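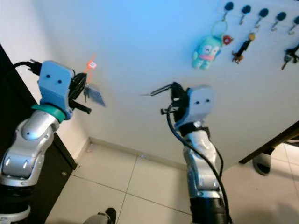 Should a state wildlife agency be able to move a species off its threatened list on the basis of population counts alone? Counts should open the question, and a separate finding on habitat security should be required before the status changes.

The case that brings this up is the Hultstead mussel, a freshwater species found in the lower Huerta drainage and nowhere else in the state. The agency proposed in November to remove it from the threatened list. The supporting document runs to 40 pages, most of them survey tables. Surveyors found live mussels at 17 sites. The recovery plan set the bar at 15 sites with evidence of young animals, so on paper the goal has been met.

I don't dispute the survey work. Padmavathi Namboodiri led the field crews, and her methods section is the clearest I have read in a state document. Search time was fixed at each site. Shell length was measured on every live animal. Sites where no young mussels turned up in the first pass were searched again the next season by a different crew. If the only question were how many sites are occupied, I would accept her answer and stop writing.

The trouble is what the recovery plan left out. It was drafted when the main threat was silt from gravel pits, and most of those pits have closed. The plan treats the number of occupied sites as a stand-in for safety, on the theory that a mussel bed that survives and reproduces must have clean enough water and a stable enough bottom. That holds while flows stay the same. It fails when the water itself is managed under a short-term agreement, and in the Huerta it is.

Summer flow below the Plelamico dam depends on a release schedule that the dam operator follows by contract. The contract can be ended by either side with one year's notice. Of the 17 occupied sites, 11 are downstream of the dam. A mussel that lives for decades and can move a few yards in a season has no way to respond to a dry August. The agency's proposal gives the release schedule two paragraphs and calls it "expected to continue."

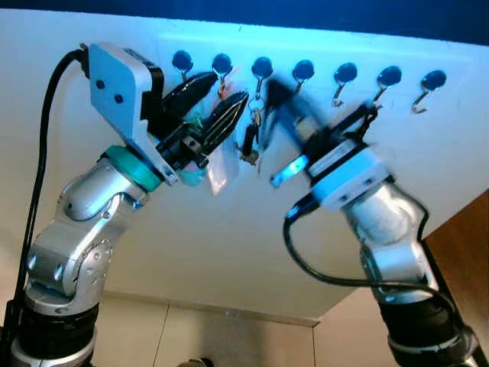 An expectation of that kind is weak support for a permanent change in status. The listing rule allows the agency to weigh "existing controls," and the usual reading is that a control must be binding for some useful length of time. A one-year contract is binding for one year. The species needs about eight years to reach breeding age.

Damián Ayala, who wrote the agency's response to early comments, makes the best argument on the other side. Listed status has costs. Bridge repairs in the drainage need a mussel survey and sometimes a relocation, and the county has put off work at Matport for that reason. He also points out that the agency can relist a species if numbers fall. Both points are true, and the first one deserves more sympathy than it usually gets from people who write essays like this one.

The second is weaker than it looks. Adult mussels persist for years after breeding stops. A count taken five years after a bad change in flow could still show most sites occupied, with only the old animals left. The decline would show up in the length data first, and the proposed monitoring plan drops length measurements to save crew time. It would be hard to design a plan less likely to trigger relisting early.

Two changes would fix most of this. The first is to keep the threatened status until the release schedule is written into the dam's operating license, where changing it takes a public process. The second is to restore shell length to the monitoring plan at the downstream sites. The crews are already in the water with the animals in hand, and the extra time per site is small.

The agency received 265 comments on the proposal. The summary sorts them into "support" and "oppose" and doesn't say how many raised the flow contract. I would like to see that number in the final rule, along with a direct reply on whether a one-year agreement counts as an existing control.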